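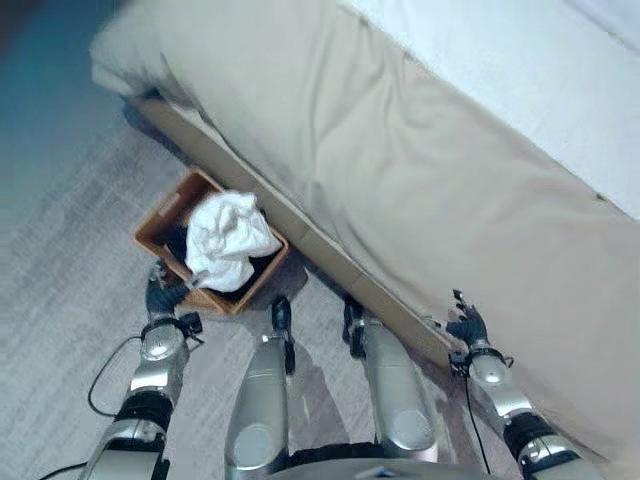 Denise Halvorsen

Progress report to the Gunawardena Fund
Plistereck House, bedrooms and laundry
Period covered: June to September

Grant received and spent

The Fund awarded us $2,224 for bedroom laundry at Plistereck House. All but $300 has been spent. The money went on baskets, bed covers, towels and the repair of the second dryer. The remaining $300 is set aside for shelving in the linen room, and we would like to carry it over into the next period if the Fund agrees. Receipts are attached separately, in the order they appear in the ledger.

Bedrooms

Seven bedrooms were included in the application. Five are finished, meaning that each has its new cover, its towels and a basket of its own. The two rooms at the back of the second floor are waiting on a plumbing repair next door and can't be used until the wall is closed up. Their covers are in storage.

We chose beige for the covers. White was cheaper, but the old white ones had to be washed after nearly every stay, and the dryer could not keep up. The covers hang down over the side of the bed, so they get kicked and leaned on, and the beige has held up well so far. They do crease. We decided early on not to iron them, and no guest has raised it.

The brown baskets replaced the drawstring bags. Bags ended up behind doors or under coats, and things were left in them for days. A basket stands on the floor against the base of the bed, where it can be seen from the door and is out of the way of the closet. It has a handle cutout in the rim and can be dragged on carpet if it is too heavy to lift.

Collection

Baskets are now collected at 10 a.m. In the application we said twice a day, but the afternoon round brought in very little and we dropped it in July.

Towels and clothing still arrive together. Often a white towel is bunched up above the rim, black clothing around it and underneath. Lint from the towels shows badly on dark clothes, so the two have to be separated before washing. At present this is done on the folding table in the laundry room. It adds time to each load, and the table is then not free for folding.

We considered a second basket in each room for towels only. There is floor space for it in the larger rooms. In the smaller ones it would have to go on the window side, where the bed is close to the wall, and changing the sheets there is awkward enough already. For now we have put a card on the inside of the closet door asking guests to lay towels on top. Some do this — others put everything in together, which is what we expected.

Laundry room

The dryer was repaired by Wivis in June. The drum belt and the door seal were replaced. It has run without a fault since then, and loads are no longer left waiting overnight. The washing machines were outside the scope of the grant and have not been touched.

The linen room is the weak point. Clean sheets are stacked on a single shelf and the bottom ones come out as creased as the bed covers. Two shelves on the long wall would fix this. Rinance has given us a price that comes within the $300, including brackets.

Changes from the original plan

One collection a day in place of two. Seven baskets bought in place of the larger number first requested. We also left out the printed labels, and the room numbers are written on tape under the rim of each basket.

Next period

Finish the two back rooms once the wall is done. Put up the shelves. Try the second basket in one of the larger rooms and see whether the sorting gets any shorter. We will also check the carpets where the baskets are dragged, as there may be wear beside the beds by spring.

The next report will include the shelving receipt and an updated inventory of towels.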